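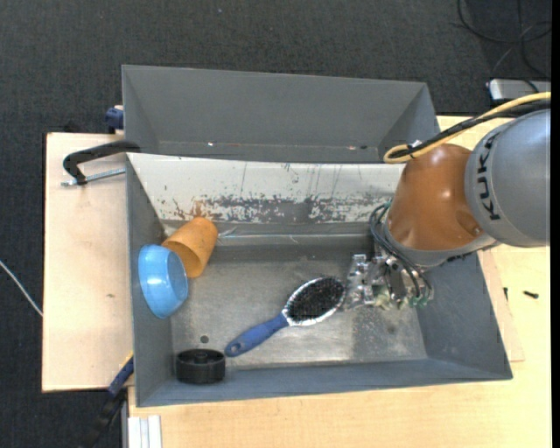 Who is responsible for reporting a chemical spill on the second floor? The person who finds it is responsible, whatever that person's job title, and the report goes to the shift desk before any cleanup begins.

Speaker notes, spring safety briefing, Trevell site. Fri 8 March, main lecture room. Presenter: Yiran Zeng, Office of Workplace Safety.

Slide 1. Welcome
Good morning, and thank you for coming. Please sign the attendance sheet before you leave. Staff who do not sign will be asked to attend the repeat session in June.
Mention the exits: two at the rear, one to the left of the stage. No drill is planned for this morning, so any alarm should be treated as real.

Slide 2. Why the procedure was rewritten
The old spill procedure was written when the Wotine building was used mainly for storage. It assumed that one supervisor would be present on every floor at all times. That has not been the case since the move, and several reports last year reached this office a full day late.
Pause here. Ask how many people have read the new version. Do not single out departments.

Slide 3. Small spills and large spills
A small spill is one that trained staff can clean up with the kit on their own floor. Everything else is a large spill. The amount of liquid matters less than what the liquid is. A cup of strong acid is a large spill under this procedure. A bucket of soapy water is a small one, although it must still be marked so that people do not slip.
If in doubt, treat it as large. The desk would prefer an unnecessary call.

Slide 4. First steps
Warn the people near you. Move away, and close the door if you can do so safely. Call the shift desk on extension 488. Give your name, the room, and the name on the label. If you did not see the label, say so — do not guess.
Repeat the extension slowly. It is also printed on the back of the new badges, but many staff still carry the old ones.

Slide 5. What the desk will do
The desk will decide whether to clear the floor. If it does, leave by the nearest stairs and go to the assembly point in the Jiang parking lot. The former assembly point by the loading gate is no longer in use. Do not return until the desk gives the all-clear in person. A text message from a colleague is not an all-clear.

Slide 6. Kits
Each floor now has a kit in the corridor by the stairs. Kits are sealed with a paper tag. If the tag is torn, report it, even if nothing seems to be missing. Gloves in the kits are for spills only. We have had to replace gloves 10 times this winter for other reasons, and refills are charged to the department.
Hold up the sample kit. Pass the absorbent pad around the first two rows.

Slide 7. Records
Every report is entered in Trisum on the same day. The form has been shortened to one page. Please use plain words in the description box. "Liquid on floor near sink, clear, strong smell" is a good entry. "Incident occurred" is not.
Reports are kept for the use of this office and are not placed in personnel files. This question comes up at every session, so answer it before it is asked.

Slide 8. Questions
Allow fifteen minutes. Contractors often ask whether the procedure applies to them. It does, and their host department must give them a printed copy on arrival.
Questions on waste pickup go to Facilities in room 1246. Collect the sample kit and the attendance sheet before the next group comes in.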